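"It's the screws I don't miss": a morning at the Surnis refurb shed, Pistville

Half past seven, kettle on, radio already too loud. The Surnis site on the edge of Pistville takes in old office computers, strips them, tests what is worth testing and sells the good parts on. Until September it was all done by hand. Now there are two robot arms on the middle benches and the people who used to sit there have moved one row back.

I came to talk to the bench lead, who has been here longer than the roof has (her words) and asked me to leave her name out. Fine by me. We talked between deliveries, so this is in bits.

First question, the obvious one. Did anyone lose their job?

"No. People left, but people always leave. There were 25 of us before and there's 24 now, and the one who went had a place at college. I'll say that because everyone asks. What they don't ask is whether it's the same job. It isn't."

How so?

"You used to have a machine in front of you and it was yours till it was done. Lid off, drives out, power supply, memory, board. You knew where you were. Now I look after two arms and a trolley. I do the start and I do the odd bits and I do the mess."

The mess, she explains, is anything the arm gives up on. Cables mostly. A cable never lies the same way twice, she says, and the arm was shown the tidy ones.

The system was set up by a firm called Skaltico. The software that runs it is called Jemal, which the whole bench says as if it were a bloke. Jemal's sulking. Jemal wants a reset. There was training, two afternoons of it, and she thought that was short.

"They were nice enough. But they'd never taken a power supply out on a cold morning with a queue behind them. We ended up teaching them as much as they taught us. Where you can push, where you can't. The plastic clips go if you look at them wrong."

Was she paid extra for that?

Long pause. "We had words about it. We got something in the end."

On a good day the shed now gets through 229 machines. Before the arms a good day was 147. She is proud of the number and a bit cross about it too, becuase the sorting tables at the far end have not grown, and the pile has.

"So it's moved. The hard bit used to be here and now it's down there, and they've got no robot down there. Ask them if they like it."

I did. They don't, much. One said his back was fine with the old number.

Back at her bench. What does she like about it, then?

"The screws. I don't miss the screws. My wrist was strapped up two winters running and this year it isn't. That's real, I'm not going to pretend otherwise."

And what doesn't she like?

"Watching. You'd think watching is restful and it's not, it's tiring in a diffrent way. You're waiting for it to go wrong.
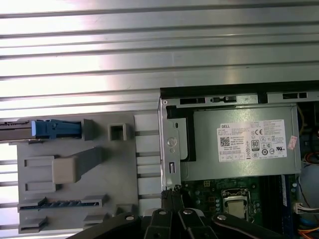
"And you can't drift off, and you can't really chat either, not like before. We used to talk all day with our hands going. Now I've got one eye on the thing and I lose the thread of what people are telling me."

They have asked for swaps every hour, arms then hand bench then arms. Management said they'd try it after the new year. She wants it in writing.

New starters worry her a little. They learn the arms first and some have never stripped a machine start to finish. So on slow afternoons she sits them down with a screwdriver and an old desktop and makes them do the lot.

"They moan. Then they see why the arm stops where it stops. After that they're much quicker at sorting it out."

Would she go back to how it was?

"Some days. Not with my wrist, though." A buzzer goes two benches over – Jemal again – and she is up and off with her tea still full.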